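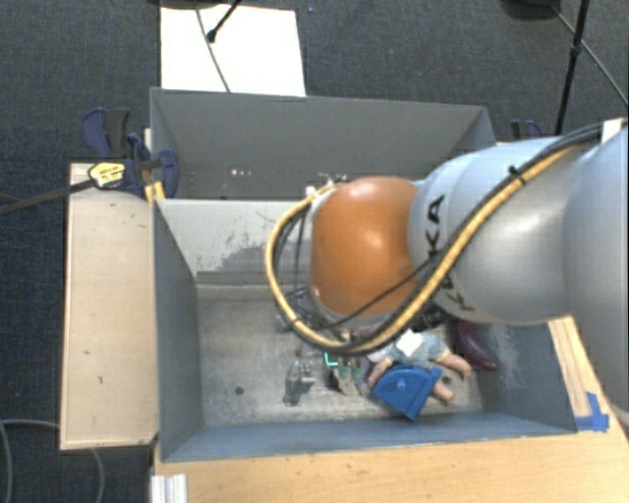 Page last changed: May, 4:20 p.m.

Progress report: Stunitz picking cell, demonstration visit
Prepared by Habibur Hettiarachchi for the Nudby program office

I spent an afternoon at Stunitz to see the KUKA cell that our second payment helped set up. The last report from the team said it was "nearly ready for mixed returns." I would not put it that way yet.

The job is to pick mixed items out of one gray bin and place them in the one behind it. The doll in its patterned garment is a fair choice, with soft cloth and limbs going in several directions. The blue plastic piece lying over it makes things harder. I have no complaint about the items. My complaint is that there were so few of them, mostly gathered toward one side. The bins our own staff at Sikder empty hold up to 80 pieces.

Stunitz reports 149 successful picks since the Jolum software was installed. I asked how many tries that took and was told the failed ones had not been logged in the same way. Without that number I can't say if we are ahead of last year. I watched 20 tries. The gripper dropped or missed its item on 6 of them, and twice an operator stepped in before the arm had finished.

The setup is still a bench setup. Bar clamps hold things in place, there is blue tape at a bin corner, and the yellow cable hangs in a wide loop around the wrist. I asked what happens when that loop catches on something. The answer was that it hasn't so far.

Spending is within budget. I recommend holding the third payment until we receive a full log, failures included, and see a run with a full bin. Stunitz has agreed to the log. They have not given a date for the run.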